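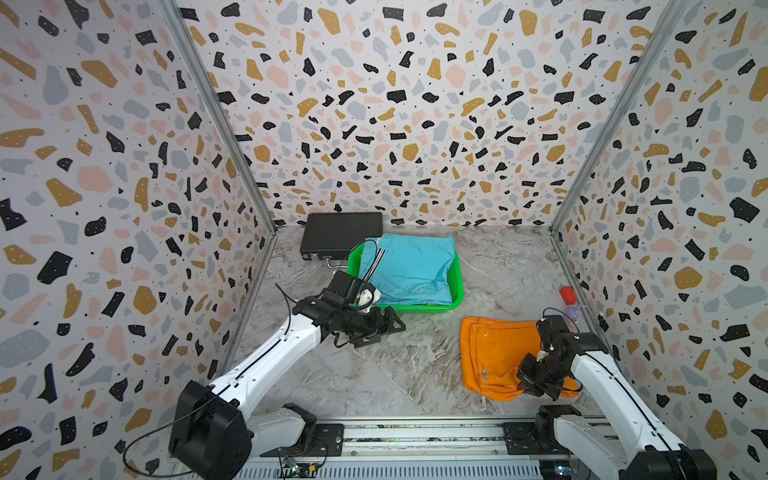

Attachment 1. Gray marble-pattern top, terrazzo walls, basket and folded cloths.

Ticket 291
Subject: kiwi shakes going bitter in the fridge
Opened: 2021-12-18
Opened by: Feng-yi Chiang, Clindinstead shop
Assigned: Marit Sjöberg, recipe support
Product: Palacios frozen kiwi puree, 64 oz tub
Priority: high
Status: Closed, see last entry

Problem as reported (Feng-yi)

Kiwi milk shake tastes fine out of the blender. Bitter by the afternoon. Not sour, bitter, back of the tongue, like chewing an aspirin. Thin watery layer at the bottom too and little curds on the side of the bottle. Have had bottles sent back. Banana and strawberry made the same morning with the same milk are fine.

Recipe is the one on the card. Kiwi puree, whole milk, banana, honey, pinch of salt. Nothing swapped that I know of.

Already tried:
- new milk, different jug, same thing
- more honey. Sweet AND bitter now, worse if anything
- washed the blender jar and the gasket, took the blade out and did under it
- different bottles

Need something for the fridge tomorrow morning. Can pull kiwi off the board if I have to but it's a good seller.

Reply 1 (Marit)

Hi, thanks, helpful that you tried the milk first. Few questions.

1. Is the milk past date or been sitting out at all?
2. Does the bitterness show in a shake you drink right away?
3. Is it the same tub of puree you were using in October or a new delivery?
4. Any seeds getting broken up? Crushed kiwi seed can be peppery/bitter on its own.
5. Is the Nustov yogurt drink with kiwi in it doing it too?

Reply 2 (Feng-yi)

1. No, well in date, straight from the fridge.
2. No. Right away it's lovely.
3. New delivery. Label looks the same? Will go look.
4. Blending short, seeds are whole mostly. Strained one to check and it still went.
5. Didn't think of that. Yes. Yogurt one is runny and bitter. Thought it was a bad batch of yogurt and threw it out.

Reply 3 (Feng-yi)

OK looked at the lid. Old tub says "heat treated" in small print under the ingredients. New tub doesnt say that. Says "raw pressed". Same color label, same green lid, same size. I'd never have seen it.

Reply 4 (Marit)

There it is then. Raw kiwi has an enzyme in it (actinidin) that breaks down protein. Put it in milk or yogurt and it starts working on the milk protein, and the bits it leaves behind taste bitter. Also why it goes thin and curdy. Same reason gelatin won't set with fresh kiwi. Fresh pineapple and papaya do the same sort of thing.

Freezing does not stop it. Fridge only slows it down. Heat stops it, so the old tubs were fine and you could bottle them in the morning and sell all day.

Honey won't fix it. Neither will more milk, just gives it more to chew on.

Don't throw out the raw puree, it's good stuff, just can't sit in dairy.

Test to confirm, takes one morning:

Jar A: raw puree + milk, fridge
Jar B: raw puree heated first, cooled, + milk, fridge
Jar C: raw puree + oat drink, fridge
Jar D: banana + milk, no kiwi, fridge

Taste all four at mixing, at lunch, and at close. Write it down before you taste the next one. Plain cracker and water between.

To heat: small pan, low, stir the whole time, bring to 88 C on the probe thermometer, hold a few minutes, off. Chill it over ice before it goes anywhere near the milk. It will lose some of the bright green and go more olive. Normal.

Reply 5 (Feng-yi), jar results

At mixing: A nice, fresh, the best of them. B a bit cooked, like jam, still ok. C thin but clean. D banana.

Lunch: A bitter already, not terrible, there's a line of whey at the bottom. B same as morning. C same. D same.

Close: A undrinkable, grainy. B fine. Settled a bit, shook back up. C fine, slightly sharper? might be me. D fine, gone a little brown.

So it's the enzyme. Color on B is not pretty though, sort of army green. Put a few spinach leaves in a spare jar of it and that helped, couldnt taste it.

Reply 6 (Marit)

Great, textbook. Spinach is fine but put it on the label.

Asked Palacios about the lids. They still make the heat treated one, different order code, and the raw one was sent as a substitute when the other was short. Should have been noted on the delivery slip. I've asked for that in writing for every shop on the Clesden route, you won't be the only one with this.

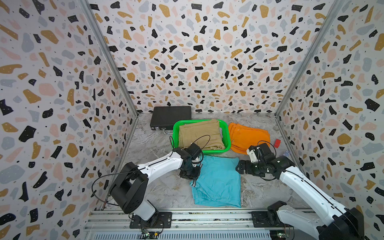

What to do until the right tubs arrive

1. Bottled kiwi shakes: use heated puree only. Heat one tub at a time, chill, use it that day.
2. Blended to order: raw puree ok. Tell people to drink it now and not save half for later.
3. Yogurt drink with kiwi: off the board. Heated puree works in it but the texture was poor when I tried it, needs more testing.
4. Oat version: raw puree ok, bottles fine to the end of the day.
5. Anything with gelatin: heated only.
6. Write RAW on the lid in marker when the tub comes in. Big.
7. Gold kiwi, if you get offered it: has much less of the enzyme, still do the jar test first.

Reply 7 (Feng-yi)

Done 1, 2 and 6. Nine tubs of raw left, all marked. Can I send back the unopened ones?

Reply 8 (Marit)

They'll swap unopened ones if they stayed frozen. Leave them in the freezer till the driver is at the door. Credit for the bottles you had returned goes through the shop account, send me the list of how many and which mornings.

Reply 9 (Feng-yi)

List sent. Heat treated tubs came, checked the lid this time. Made one batch, fridge overnight, no bitterness and no curds. Happy to close.

Closing note (Marit)

Cause: raw puree supplied in place of heat treated, enzyme acting on milk protein.
Fix: correct product delivered, recipe card to be changed to say "heat treated puree" in the ingredient line.
Open item: card reprint. Tracked separately.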